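Drying Laundry Indoors: Humidity in Shared Student Houses

Project report, second year, Building and Environment module
Celina Makowska and Iolo Gronow

1. Background

Most students in Korkness rent rooms in older terraced houses. Few of these houses have a tumble dryer, and in winter the washing is dried on racks in bedrooms and kitchens. Our landlord's leaflet says to open a window while clothes are drying. The people we live with mostly don't, as it makes the room cold and heating is expensive.

We wanted to find out how much the humidity in a room rises when a normal load is dried on a rack, how long it stays high, and whether a small change in habit makes a difference. We did not try to measure mould. That would take longer than one term and we had no safe way of growing it on purpose in a house where people live.

2. The rooms

We used three rooms in two houses. The first was Celina's bedroom in Lewis Street, on the first floor at the back, with one sash window and a radiator under it. The second was the kitchen in the same house, which has an extractor fan over the cooker. The third was Iolo's bedroom in Waltirard Terrace, a converted attic with a roof window and a very small electric heater.

The attic was the hardest to work in. The ceiling slopes on both sides, so the rack could only stand in the middle of the floor, and Iolo had to step over it to get to bed.

3. Method

Each test used the same load: two bath towels, one pair of jeans, four T-shirts, a jumper and a pillowcase. We washed it at 30 degrees and weighed it after the spin on a luggage scale, inside a carrier bag. We weighed it again when it felt dry. The difference gave us the water that had gone into the air or out of the window.

Humidity was read with an Irnow room meter, which shows relative humidity and temperature and stores a reading every ten minutes. We placed it on a shelf at head height, away from the radiator. Before starting we put both of our meters side by side in a cupboard overnight and found that one read three points higher than the other. We took three off all its readings.

We compared four ways of drying:

Window shut, door shut
Window shut, door open
Window open a hand's width, door shut
Window open a hand's width for the first two hours only, door shut

All tests began at six in the evening, when people were home and the heating was on. We kept a paper diary of anything that might affect the result, such as showers, cooking or visitors.
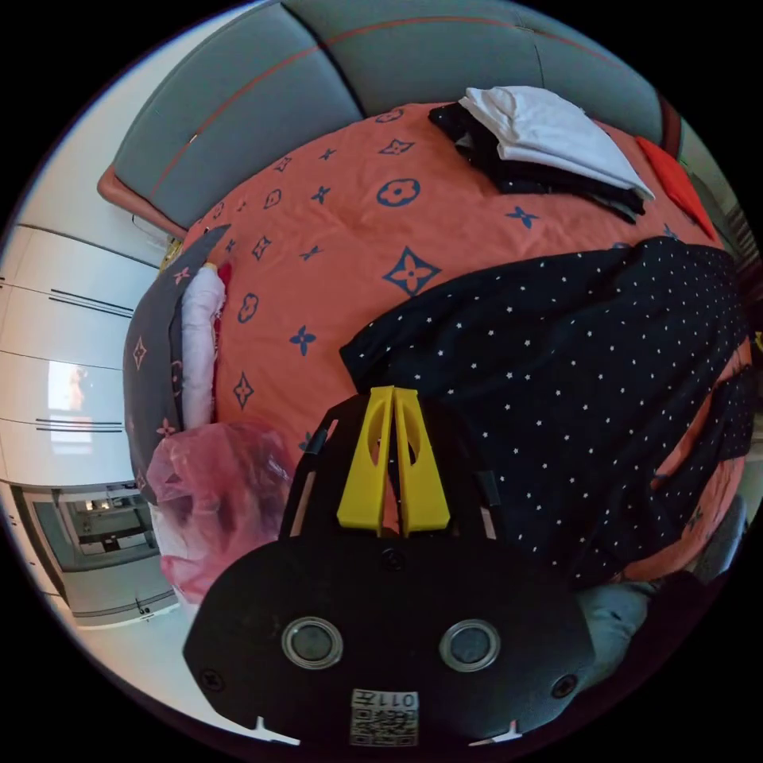 The diary was more useful than we expected. In one kitchen test the humidity jumped at half past seven and we could not see why until we found the entry for a large pan of pasta. That test was repeated. In the attic a window had been opened for ten minutes to let a wasp out, and we kept that one in, as the drop was small and the reading came back within the hour.

4. Results

The meters gave us 444 readings that we could use. Another 221 were thrown out, mostly from a week when the battery in one meter was failing and the figures wandered up and down for no reason.

With the window and door both shut, all three rooms rose quickly in the first two hours and then levelled off. The attic was the worst. It was still above its starting level at eight the next morning, and there was water on the inside of the roof window. Celina's bedroom had gone back to normal by then.

Leaving the door open lowered the peak in the bedrooms. It raised the humidity on the landing, which we checked with the spare meter, so some of the moisture was only being moved to another part of the house.

Opening the window all night gave the lowest readings. In Celina's bedroom the peak was 63 per cent, lower than in any other test in that room. The room was also cold by the morning, and the jeans took longer to dry than they had with the window shut.

Opening the window for two hours came close to this. The clothes lose most of their water early on, when they are wettest, and after that there is less to get rid of. The room stayed warmer and the jeans dried in the usual time.

The kitchen results were mixed. The extractor fan helped when it was on, but it is loud and our housemates kept turning it off.

5. Problems

We had only three rooms, and the weather was different on every test. Wet days outside meant that an open window did less. A better project would run two similar rooms on the same evening, one with the window open and one with it shut.

The luggage scale is not accurate for small weights. We weighed each load three times and took the middle figure, but the last part of the drying is still uncertain.

"Dry" was decided by touch, and the two of us did not always agree. From the fourth test onwards Celina made the decision for both houses.

6. What we would suggest

For a bedroom with a normal window, open it for the first two hours after hanging up the washing and keep the door shut. Hang jeans and towels at the outside of the rack with a gap between them. Spin the load a second time if the machine allows it. We tried this once and the bag was noticeably lighter, though one try is too few to put in the results.

We would not dry a full load in the attic in December. Iolo now uses the launderette on the corner for towels and dries only shirts at home.

The readings and a copy of the diary are in the module folder.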